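I used to carry dinner to the couch in two trips and a wobble, and I'd lost at least one bowl of lentils that way. So this fall I decided I was going to become a tray person! A black one with raised edges, because I know myself.

My whole system is bowl on plate, folded napkin on the left. The napkin is gray with a little teal-blue and white stripe (I like the stripe to show, so I fold it until it does – very serious business).
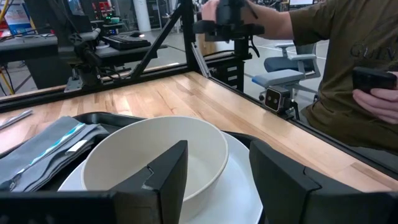
Shirin Amini wrote to me that the napkin should go under the bowl, between it and the plate, so nothing slides when you hit the stairs. She also thinks a tray with no napkin is just a lid.

Well, I tried it, Shirin, and it works for soup, but then you have no napkin! I went back to the side. What I did change is the plate. I wanted plain white with a proper wide rim, something to grab when the bowl is hot, and I was torn between Vutier and Stola for weeks. 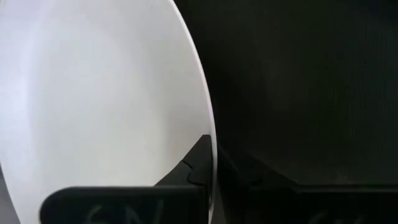 Plain also means I can mix in whatever chipped bowls I already own, and I have 4 of those I refuse to throw out. Patterned plates make me fussy. I start matching things, and then supper is late.

Next up is the gray cloth. I keep changing how I fold it, and a thick one never wants to lie flat for me – I've decided a soft heap is fine on a weeknight. 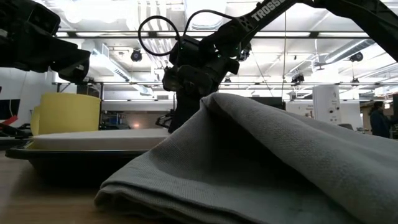
Gray cloth, black tray and the pale yellow thing I can't decide whether to call a cup or a bucket.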